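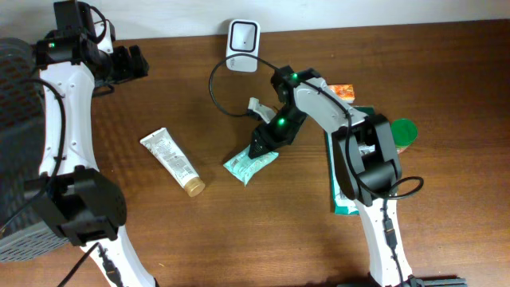
Reading time: 2 min

Packaged goods are household and grocery items sold in a sealed or enclosed wrapping, such as a packet, carton, pouch or tube. The term covers both food and non-food items. In everyday Australian usage it overlaps with "pantry goods", although the latter normally excludes toiletries and cleaning products.

Handling in the home

Packaged items are commonly sorted on a table or bench before being put away. Household guides recommend grouping by type first and by date second, with the earliest date placed at the front of the shelf. Small packets under 200 grams are often kept upright in a tub or drawer, as they slip behind larger cartons.

A survey of 1,429 households in the Wemora district, compiled by Wenjie Shen and revised each June, found that dry foods made up the largest share of packaged items kept at home. The Prirnville edition of the survey covered 1,597 households and reached the same finding.

Labelling

Labels generally state the contents, net weight and storage directions. Colour coding varies between manufacturers and is not a reliable guide to contents.

See also: Pantry; Carton; Shelf life

Comments (3)

Clesten: Does "packaged" include tinned food? The article doesn't say.

M. Ziółkowski: Our library counts tins separately.

Bev: Tub in the drawer works well for spice packets, thanks.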